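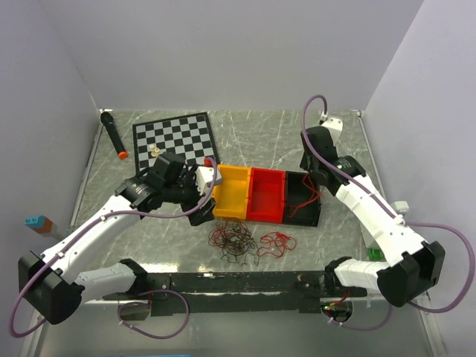
Figure 2. Bench setup with three bins, a checkerboard mat and two arms.

4.2 Pairing failures in mixed-brand homes

Every smart plug we bought promised to join a home network in under a minute. The box for the Avonitz plug said so twice, once on the front and once beneath the flap, where a buyer would find it only after the minute had passed.

We ran 290 pairing attempts across plugs, bulbs and door sensors from Avonitz, Fellier and Wedow, using the setup app each maker supplies and a shared hub running the Hassanpour bridge software. An attempt counted as a failure if the device did not show up in the app, or showed up and then refused every command. A third outcome, in which the device appeared under the name of a different device, was harder to place. Boiko and Kramer coded these cases separately and disagreed on most of them, so we report them as their own group.

Of all attempts, 80 failed on the first try. The error messages gave little help. Fellier's app offered "Something went wrong" for a bad password, a full device list and a hub with no power. Wedow's app was more forthcoming and told the user to move closer to the router, including in one run where the phone was resting on it.

Most first-try failures came down to the radio band. The devices speak only on the slower band, while the phones had joined the faster one under the same network name. Splitting the bands into two names cleared up the majority of these cases, though it asks the householder to know that bands exist. When we put the fix to people in our home interviews (Section 5), one man said he would sooner go back to the wall switch – a product with an excellent pairing record.

A smaller group of 27 failures had no cause we could find. The logs end in mid-handshake, with no error from either side. Horobets repeated each run with fresh batteries and a factory reset, and some devices then joined without complaint. We are reluctant to call this a fix. Fiadzo's earlier notes on bridge timeouts describe much the same behavior after the January firmware update, and we return to the timing question in Section 4.3.

Door sensors did worst as a class. They sleep to save power, and they sleep well. A sensor that dozes off during setup has to be woken by a pinhole button, for which only Wedow supplies a pin.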